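The two arms that argue less than they used to

By Jeanie Ritchie

I got to the Selach lab just after nine in the morning with a coffee and a list of questions, and Paavo Kettunen answered most of them before I'd sat down. He talks fast. He was also trying to fix a bug, so I mostly heard about the bug.

The software is called Gratarik, and its job is to decide how two robot arms should move when they share one table. I'd assumed this was a solved thing — you plan one arm, you plan the other, off they go. Paavo made a face like I'd suggested microwaving his lunch in the foil. Plan them separately and sooner or later both want the same spot at the same moment. Plan them together and the math gets so big that everyone goes home while it thinks.

Gratarik sits somewhere in the middle. Each arm gets its own rough path, then a second pass hunts for places where the paths come too close and slides one of them later in time. If sliding doesn't help, it bends the path a little and tries again, up to 19 times, before giving up and asking for a whole new plan. (Why 19? Morag Aitken picked it one night in May and it's still in the config file.)
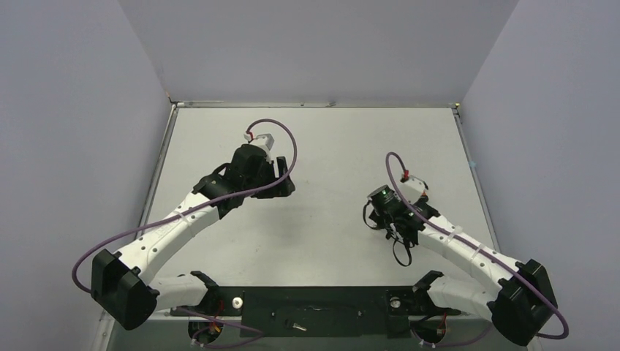 Morag runs the control side, and she's the one who explained cables to me. Most planners treat an arm like a stick figure with some padding on the joints. Cables don't stay put like that! They swing, they sag, they bulge out on the inside of a turn. Her first fix was to wrap the whole wrist in a fat imaginary bubble, and the arms got so polite they'd barely go near each other. Now the bubble changes shape with the pose, and the two wrists can work a lot closer.

I loved the viewer, too. It's a plain gray window where you drag a slider and watch both planned paths play forward, and anything risky turns orange. Wilma Ogilvie wrote it in two weeks because she was tired of reading log files. She keeps a folder of 100 saved plans that once broke something, and every new version has to get through all of them before it goes near the motors.

The morning's bug was in there somewhere. Plan 62 had started coming back with the left arm waiting forever for the right arm, which was waiting for the left. Paavo blamed the timing code, Wilma blamed Paavo, and I ate a very good cheese roll while they stepped through it line by line.

It was a rounding error, a tiny one. They fixed it a little before two and started the folder over from plan one.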